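Section 6. Washing and drying delicate fabrics
Florov 646 washing machine – owner's guide, revised by Myrtle Ambrose

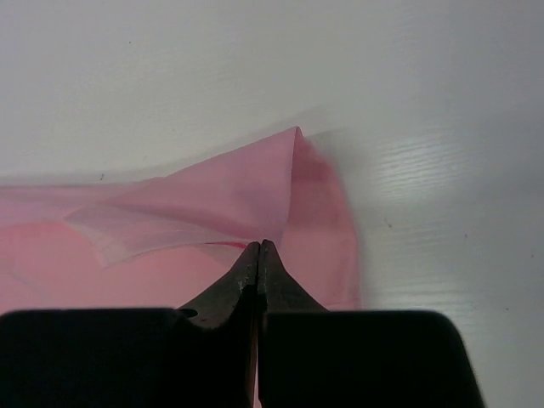
The Delicates programme on the 646 is good, but it is less gentle than the name on the dial suggests. Treat the care label with the same suspicion. Makers often print "hand wash only" to cover themselves, and now and then they print "machine washable" on things that plainly are not.

6.1 Before you load

1. Read the care label. If it has been cut out, assume the worst and wash by hand.
2. Close zips and hooks. Tie any loose ribbons.
3. Put thin or loosely woven items in a net bag, one item to a bag. Two scarves in the same bag will knot together.
4. Test the colour. Dampen a hidden seam, press a white cloth on it and look for a stain. Pinks and reds are the usual offenders, whatever the shop told you.

Note: Colour-catching sheets such as Nilon may pick up a little stray dye. They will not rescue a white shirt washed with a new red one.

6.2 Running the programme

1. Turn the dial to Delicates. The display shows 30 degrees.
2. Press Temp once to bring this down to 20.
3. Press Spin until the display reads 400. The factory setting is higher, and I have yet to hear a good argument for it.
4. Pour liquid detergent into the left-hand drawer. Powder does not always dissolve at this temperature and can leave chalky marks.
5. Press Start.

Potia and other "silk-safe" liquids cost more than plain wool wash. Try a small bottle before you believe the label. Leave out fabric softener altogether.

Caution: Do not fill the drum more than a third full on this programme. The load sensor does not always notice a heavy wet blanket, and the machine may walk across the floor during the spin.

6.3 Drying

1. Take the load out as soon as the door unlocks. Creases set quickly in thin cloth.
2. Roll each item in a dry towel and press. Do not wring.
3. Dry flat or over a wide rail, away from radiators and direct sun.
4. Iron on the lowest setting, inside out, with a cloth between the iron and the fabric.

Caution: The Jõgi drying cabinet sold alongside this machine has a Silk setting. Check the first item after ten minutes, whatever time the display promises.

6.4 If something goes wrong

Code 313 on the display – the drum is out of balance. Stop the programme, spread the load by hand and start the spin again. If the code comes back, take out half the load.

Door will not open – wait two minutes. Pulling the handle does not help and may break the catch.

White streaks on dark items – too much detergent. Run Rinse once with none in the drawer, and use half as much next time. The measuring cap is generous.

For woollens, see Section 7.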